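Laying Hexagons: Offcuts, Edges and Colour in a Patterned Tile Floor

Natalia Varela and Lorne Paquette
Second-year project, Building Design and Materials

1. Why tiles

We both came into this project thinking a tile was a tile. Then Lorne's aunt took us through Ochoa House in Dolham, where the old hallway still has its original hexagonal floor, and we spent two hours on our knees with a tape measure and forgot to eat lunch. The whole project grew out of that afternoon!

Our question was a simple one. How much material do you lose at the edges when you cover a rectangular room with regular hexagons, and does the direction you lay them in make a difference? Square tiles meet a straight wall neatly along one full side. Hexagons never do. Two opposite walls can have a zigzag edge, which needs triangular bits or cut tiles to fill it, and the other two walls get a row of alternating whole and half tiles.

2. The hallway floor

The floor is laid in small unglazed hexagons, cream with a charcoal border. We mapped it on graph paper in April, working from the front door to the kitchen step, and ended up with 3809 tile positions including the cut ones. Of these, 700 are cracked, chipped or patched with a later tile in a slightly greener cream. Nearly all the damage is in a band just inside the front door, and our best guess is grit and wet boots over many winters. The border has held up beautifully.

The later patches are easy to spot once your eye is in. The joints are wider and the grout is cement grey where the original has gone a soft brown. We liked the patches more than we expected to.

3. Pattern at an angle

A repeating pattern changes a lot with your viewing position. Straight on, a hexagon grid looks the same along three axes. From low down or off to one side, one of those axes takes over and the eye runs along it. Tiles with a contrasting motif in the middle make this even stronger, as the motifs start to read as stripes. Plain timber does something different, with the grain giving a single direction that you can't really argue with.
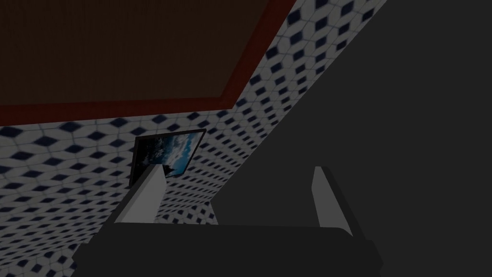
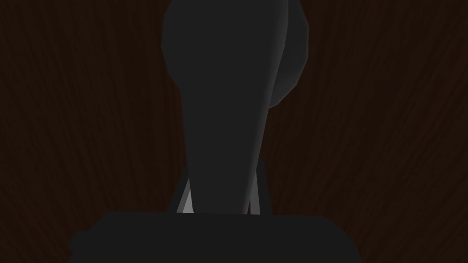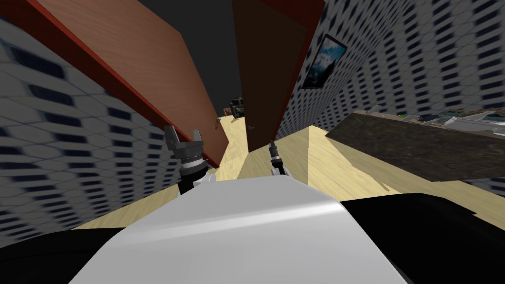 Figures 1 to 3. Computer-rendered views. Figure 1 includes hexagonal wall tiles with navy diamonds; wood grain is visible in Figure 2.

4. Testing the layout

To compare directions we bought a box of 400 seconds from Jarkska, a small tile works outside town, and dry-laid them on the studio floor inside a taped rectangle. We laid them once with the points facing the long wall and once with the flats facing it, and marked every tile that would have to be cut. No adhesive, so we could pick them up and start again (which we did, more often than we'd like to admit).

Turning the tiles changed which walls got the zigzag. With the flats parallel to the long wall, the long edges came out as alternating full and partial tiles, and the offcuts from one side could often be used on the other. With the points facing the long wall, the offcuts were small and mostly useless. On a narrow room this matters more than we had guessed, and a hallway is about as narrow as rooms get – so whoever laid the Ochoa House floor either knew this or was lucky.

We then drew a larger room of 3000 tiles in Unside, the layout program in our computer lab. The share of cut tiles dropped a lot, as you'd expect when there is more middle and less edge. The two directions also came much closer together.

5. Problems

Our seconds weren't all the same size. A difference too small to feel by hand adds up along a row, and by the far wall we were out by half a joint. We re-sorted the box by width, which took a whole evening, and the second run closed up properly.

We also didn't allow for walls out of square. The hallway narrows toward the kitchen, and the original tiler hid this in the border by shaving the outer row a little at a time. We'd love to try that ourselves with a wet saw and some supervision.

6. Next steps

Natalia wants to carry on with grout colour, using the leftover tiles for sample boards. Lorne is measuring his grandmother's bathroom, where the hexagons go up the wall and around the window.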